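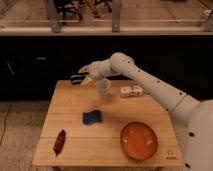 What does a table-clearing arm change for the people who used to do the clearing? Mostly where they stand and how tired they are at the end of a shift. The arm picks up, moves and sets down small things all day, and the people get to do the parts that need a bit of judgment, such as deciding what goes where and talking to whoever is in the room.

Jelton Tabletop Arm
For break rooms, canteens, training kitchens and packing benches

We build the Jelton for workplaces with a lot of small, mixed stuff on tables. Cups, plates, sponges, little packages, things in wrappers. It is slow work for a person because none of it is heavy and all of it is different, so you bend and reach a few hundred times and have very little to show for it. We love this problem! It has kept our workshop busy for a long while now, and every site we visit gives us another odd-shaped item to think about.

How it works in a normal day

One arm serves one table. Someone on the team opens the Plama panel (a tablet app, also runs in a browser), picks a routine and presses start. A routine is a list of items and the spot each one should end up in. The arm works through the list and then parks itself. If it can't get a decent hold on something it tries 2 more times, then leaves the thing where it is and puts a note on the panel so a person can deal with it.

Changing a routine takes no code. You choose the item from the library, drag it to a spot on the table map, save. Most people have the hang of it by lunch on the first day, and the ones who like fiddling with settings usually end up teaching everybody else (bless them).

What the job looks like afterward

The Prollomcombe site has had a Jelton in its staff canteen since December, on the long day shift. Before that, the clearing was split among whoever was free, which in practice meant the same few people every time. Sheyla Puma runs the floor there and wrote to us after the first stretch:

"I was ready to hate it. What I noticed first was that my wrists stopped hurting. Then I noticed I was finishing the stock sheets before I went home instead of carrying them over. We still wipe down by hand and I still want it that way, but I'm not walking in circles with a plate in each hand anymore."

No jobs were cut at Prollomcombe. The hours went into the serving counter and into the stock room, which had been behind for as long as anyone could remember. We ask every site to talk this through with the crew before we deliver, and we're glad to come along for that talk. It goes better when the people who will share a room with the arm get to ask the awkward questions early. Who gets called when it stops? Who is allowed to change a routine? Does it keep a record of how fast I work? (The last one: it doesn't. The panel logs what the arm did and has no place to enter anything about staff.)

Laurier Desjardins, who looks after training for us, spends the whole first day on site. The morning is for the basics: start, stop, the red button, clearing a dropped item. The afternoon is for building your own routines with your own things on your own table, and that is the part people enjoy. Bring the awkward stuff! A soft pouch or a glossy wrapper teaches you more about what the arm likes than a neat square box ever will.

Things it handles well

Empty cups, standing or on their sides
Shallow plates with a raised edge
Sponges and folded cloths
Small boxes and packets
Food shapes and wrapped snacks, if they aren't too slippery

Things we'd keep for people

Anything full of liquid
Knives and broken glass
Stacks of plates
Wiping and drying

We get asked about that second list a lot, so a word on it. The arm can be made to lift a full cup. We've tried it plenty in the workshop and the results were fine until they weren't, and a mopped floor in the middle of a shift helps no one. Haoran Luo on our gripper team is working on it and we'll update this page when we would be happy to have it in our own kitchen.
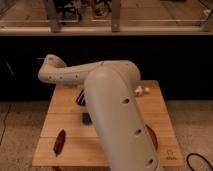

Setting up the space

Pick a table that doesn't wobble and stays put. The arm learns the table map once, and if the table gets shoved over during cleaning you'll need to run the map again, which takes 17 minutes. Tape marks on the floor save a lot of grief. Leave room for a person to walk past without leaning in, and keep the tablet somewhere you can reach from outside the working area.

Even light helps. A table right under a bright window can be hard work for the cameras in late afternoon, and a blind usually sorts it out.

Details

Reach: 44 inches
Items in the standard library: 51
Control: Plama panel, tablet or browser
Stop: red button at the base, plus stop on the panel
Training: one day on site, included
Support line: weekdays, 7 a.m. to 6 p.m.

Adding your own items

If something on your tables isn't in the library, you can add it yourself with the Ross kit, a small turntable and a lamp. Put the item on, follow the prompts, give it a name your team will recognize. Gordon Cormier checks the shared library every Wednesday and moves the good entries into it, so an item added at one site often turns up as a time saver at another.

Want to see one running?

Visits to the workshop are free and you can bring a bag of things from your own tables. Write to Jaxon Marchand through the contact form and say what kind of room you have, how many people share it and which hours are the busiest.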